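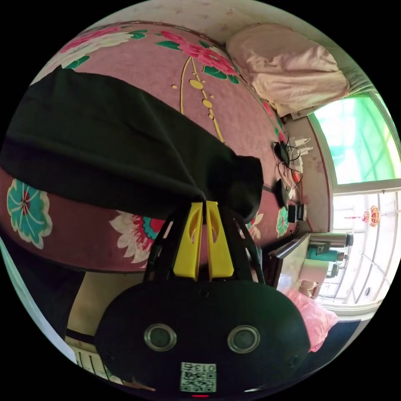 The first budget Dinesh Howlader drew up for Piltside's laundry-folding project had one line for grippers. The one he works from now fills most of a page, and he'll happily read you all of it.

"People price the tool and forget everything that keeps the tool going," he says. Howlader plans equipment for the small robotics outfit, whose Lasa program collects demonstrations of people handling cloth at home. Folks pick up hand-held grippers and fold, drag and straighten fabric, and the recordings go toward teaching a robot arm to do the same.

It's a wonderful way to start, partly for the money! A full arm would have eaten the whole first year. Hand-held units let the team get into real bedrooms by April and find out which fabrics gave them trouble (dark, soft ones, mostly) before signing for anything big.

Howlader budgets in pairs. Cloth is a two-handed job, and a session with one working gripper is a session you'll probably repeat. He also buys spare fingers with every order, because fingers take the beating, and he likes them in bright yellow so they show up against black fabric.
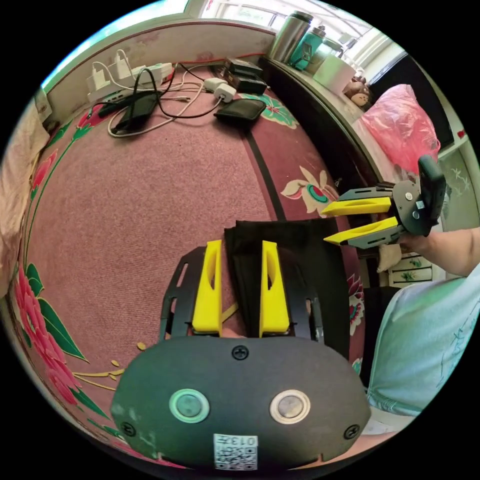
What goes on the list

Piltside bought 22 grippers in the first round and set aside 10 more sets of fingers. Then came the cheap stuff that adds up: chargers, power strips, carrying cases, printed labels for each unit. Cloth has its own line too, at $200 a quarter.

Shipping and repairs came to $2,342, a figure Howlader hadn't planned for and now pencils in before anything else. He asks each supplier how long a replacement housing takes to arrive, and he wants the answer in writing.

The arms come next. The shortlist is still open, and Howlader is in no hurry to close it. He wants another season of folding first, with heavier fabrics and bigger pieces, and he has already started a fresh page for the spares.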